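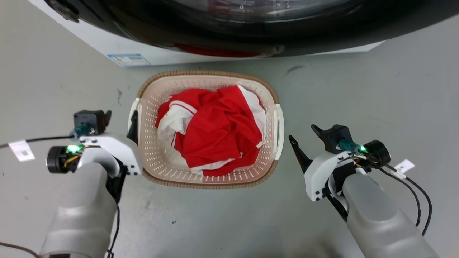 Control orders, travel bans and the long wait for a hearing

5 min read

Print this page | E-mail this page

The Clerbridge Legal Observers' Group attended the March sitting of the special review panel, and I was present for most of it. The following is a personal account and does not represent the position of the group.

The panel heard applications from persons whose passports had been withdrawn on national security grounds. Under the present rules an applicant must file within 65 days of receiving notice. The ministry then has 50 days to respond, and it may ask for an extension without stating its grounds in open session. In the matters listed in March, extensions had been granted in all but one.

The first applicant, identified in the papers by a letter only, had traveled twice to deliver medical supplies through a relief charity called Wadis. The open part of the ministry's case consisted of 9 pages. It recorded the dates of travel, the route, and the statement that the applicant had been in contact with persons of concern. Who those persons were, and what the contact amounted to, was reserved for the closed part. The applicant and her own solicitor were asked to leave the room shortly after 11 a.m. and were called back in the middle of the afternoon.

Her solicitor, Constanza Ulloa, made a short submission on their return. She asked that the applicant be given at least the gist of the allegation, so that she could say whether it was true. Counsel for the ministry, Meinir Yorath, replied that the gist could not be separated from the source. The panel reserved its decision on the point.

I have attended hearings of this kind for eight years and I do not doubt that some material must be kept confidential. My objection concerns the period before any decision is made. The applicant has been unable to travel to see her father, and her bank has closed her account. She has not been charged with an offense, and the open papers do not suggest that a charge is being considered. A person awaiting criminal trial would at least know the accusation.

Hortensia Quezada, who represented two of the later applicants, raised the related question of legal aid. Funding covers the hearing itself but not the written response to the ministry's evidence, and that response is where most of the work lies. One of her clients had prepared his own and had misread the filing date. The panel accepted it late, with a warning that it would not do so again.

The special advocate in that case, Seija Ikonen, is permitted to see the closed material but may not discuss it with the person whose interests she represents. She told the panel that she had received the file on the evening before the hearing and requested an adjournment. It was refused.

The written decisions are expected before the summer recess. Open versions will be placed in the public register, and I will post a note when they appear. Readers who wish to attend the next sitting should apply in writing to the registry and bring photo identification. Seating in the public gallery is limited and bags are searched at the door.

My thanks to Chantelle Mahlangu for correcting my notes on the second application.

Print this page | E-mail this page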